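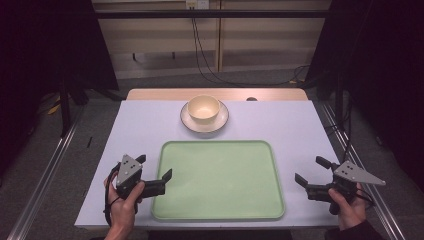 Jumum Shared Dining Room and Kitchenette
Safety walk-through with comments
February, started 2:15 p.m.

Key: P = pass, F = fail, R = recheck, N = could not be confirmed

The previous sheet had every box ticked P and no comments. I did not use it as a starting point.

EXITS AND WALKWAYS

1. Main exit door opens fully from inside. P
Comment: Opens fully, once you lean on it. The latch sticks. A person carrying dishes would not enjoy it. Plane or adjust.

2. Rear exit clear. F
Comment: Folded chairs stacked against the door again. The sign asking people not to stack chairs there is behind the chairs.

3. Exit signs lit. R
Comment: Lit today. The test button on the rear sign did nothing, so I have no idea what the battery would do in an outage. "Lit" and "working" are treated as the same thing on this form and they shouldn't be.

4. Walkway between serving counter and wall. P
Comment: 78 inches with the carts put away. With the carts out it would be a lot less. Were they out at the last inspection? The sheet doesn't say.

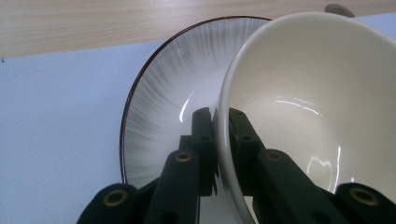 ELECTRICAL

5. Outlets near sink protected. R
Comment: Two outlets. One trips and resets as it should. The other trips only on the second press. Bañuelos is listed as having replaced both. I'd like to see the invoice.

6. No extension cords in permanent use. F
Comment: The coffee maker has been "temporarily" on a cord long enough for the cord to have its own hook. Move the coffee maker or put in an outlet.

7. Cords and plugs undamaged. P
Comment: Checked the ones I could reach. The refrigerator plug was not one of them, and I doubt anyone has seen it in years.

FIRE

8. Extinguisher mounted, charged, tag current. P
Comment: Needle in the green. Tag initials are not readable. Ask Zoltach who services the unit and get a name on paper.

9. Smoke alarm tested. P
Comment: Loud enough. The form says to test monthly. The log has 6 entries in the same pen and the same handwriting slant, which looks to me like one sitting.

10. Stove hood filter clean. F
Comment: Sticky to the touch. Whoever wiped the front of the hood did a nice job of the front of the hood.

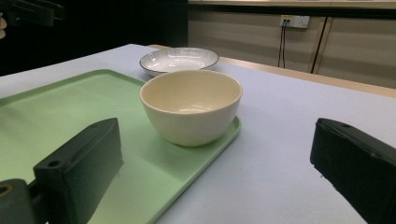

DISHES, TRAYS AND TABLES

11. Chipped or cracked dishes pulled from use. R
Comment: Discard box exists, with nothing in it. Either this is the most careful dining room in the state or the chipped ones are going back on the shelf. Run a finger around every rim before the next meal. Hairline cracks in glazed bowls won't show under a ceiling light.

12. Trays flat and stable. N
Comment: The supplier, Pluris, calls its trays non-slip. Non-slip on what? Put one on a covered table with a full bowl and push gently. If the cover moves, the tray's grip is beside the point.

13. Table covers not hanging where a foot or chair can catch them. R
Comment: Fine while everyone is seated. Check again with chairs being pulled in and out.

14. Table legs tight, no wobble. P
Comment: Checked by hand at the corners. I would still tighten the bolts.

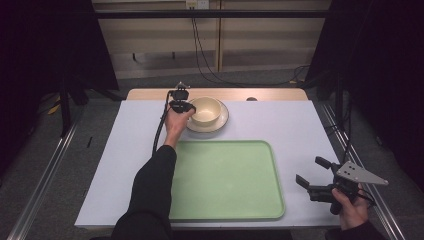 Tray on covered table, bowl and plate behind.

FLOOR AND SINK

15. Floor dry, mats flat. F
Comment: Mat by the sink curls at one corner. Taping it down was tried before and the old tape is now its own trip hazard. Replace the mat.

16. Hot water at a safe temperature. N
Comment: No thermometer in the drawer where the form says there is one. I am not going to write down a number I didn't read.

17. Cleaning products labeled and stored away from food. F
Comment: Two unlabeled spray bottles under the sink. I was told they are "probably just vinegar." Emptied and thrown out.

FOLLOW-UP
Fails to be fixed before the room is booked again: 2, 6, 10, 15, 17.
Rechecks to be done with the room in use: 3, 5, 11, 13.
Items 12 and 16 stay open until tested. Please don't convert an N to a P because it has been sitting for a month.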